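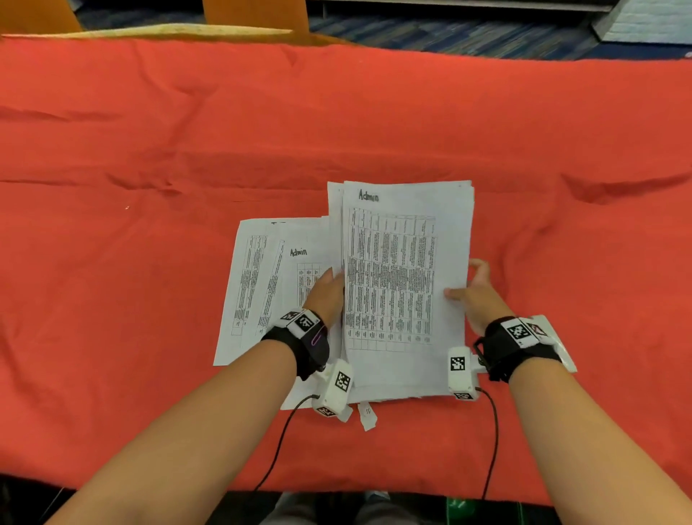
Wusik player, reward ledger reconciliation, 2 June 2022. Staleck reports more completed views than the wallet service has paid out on, and I want the cause before we turn on tiered rewards for Mercado. I exported both sides for the same publisher and the same window, printed them, and went through by hand, since the diff script drops rows with a null session ID and those are the rows in question. A stack of printed white paper held in both hands on a red-orange cloth is a slow way to join two tables, but the null rows are easy to find in it. Total unmatched on the Staleck side: 436.

Breakdown so far. Most of the unmatched rows have a completion event and no heartbeat in the last 15 seconds of playback. The wallet service requires one heartbeat in that interval before it credits the view. Staleck does not check heartbeats at all. So the two systems disagree on what a completed view is, and neither is dropping data.

Checked the player code. The heartbeat timer is paused when the tab loses focus and restarted on the next user input, not on the focus event. A viewer who switches away and comes back without touching anything finishes the video with the timer still stopped. Reproduced on the test page in 7 runs out of 7 with the desktop build. Not reproduced on mobile, where the app shell restarts the timer itself.

Remaining group: 18 rows with duplicate completion events, all from the Wutthorpe embed. Timestamps in each pair are identical. Looks like the embed attaches the listener twice when the playlist reloads. Wallet service rejects the second event correctly, so no double credit. Low priority.

Farhad Soltani thinks the heartbeat rule should be relaxed on the server. I disagree. It is the only check we have against scripted completions, and the fault is in the client.

To do:
Restart timer on focus event, desktop build.
Keep null session rows in the diff script, flag them in their own column.
Ask Rhea Quiambao if missed views from November on can be credited in one batch. Token balance in the reward pool needs checking first.
Rerun export after the patch, same publisher.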